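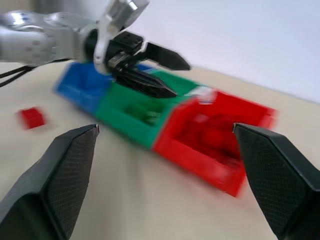
Gifty Zakaria says I have it backward, that glitter was never the problem, and that the craft kit is the best thing to happen to tired parents in her lifetime. She wrote this under my last column, at some length, and ended by asking whether I had ever tried to get a seven-year-old to invent something on a wet Saturday with nothing but a shoebox and good intentions.

I have. It went badly. We made a boat that was a shoebox.

Still, I'd take the shoebox over the kit. Last January my niece was given one from Stititz, the kind with a felt owl on the lid. Inside were 37 pieces, all cut to shape, with the stitching holes already punched. Somebody in a factory had made an owl and then carefully stopped just short of the end, leaving my niece the job of final assembly. She did it well. She finished in less time than it took me to find my glasses and read the safety leaflet, and then she asked what else there was.

What else there was, in my house, was a drawer. It holds curtain offcuts, a zipper from a coat I no longer fit into, corks, a bag of buttons inherited from an aunt who threw away nothing but husbands. She went through it for the whole afternoon. The result had one ear and a zipper for a spine, and she told me it was a badger. I was in no position to argue. 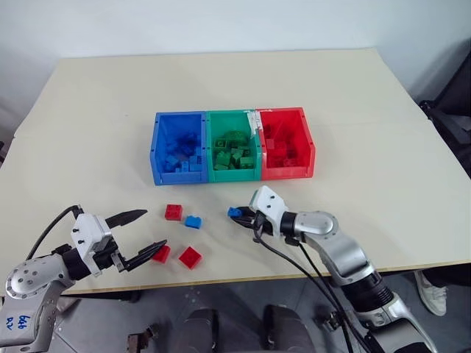

I know the case for kits. Not every home has a drawer like mine, and some that do would like to be rid of it. Ha-rang Yook runs the after-school craft hour at our library and told me, fairly sharply, that with 9 kids and one pair of good scissors she will take all the pre-punched holes she can get. I helped her for a single session and came home with glue in my eyebrows, so I concede the point.

But the kit teaches you that making a thing means matching the photo on the box. My niece's owl had a slightly crooked wing, and it bothered her for days. The badger is crooked all over and she's very proud of it - it sleeps on her pillow, and the owl lives behind the radiator.

So, Gifty, keep your kits for the wet Saturdays. Just leave the lid of the button bag loose, and if a child asks you how to make a badger, try to look as if you don't know. In my case this took no acting.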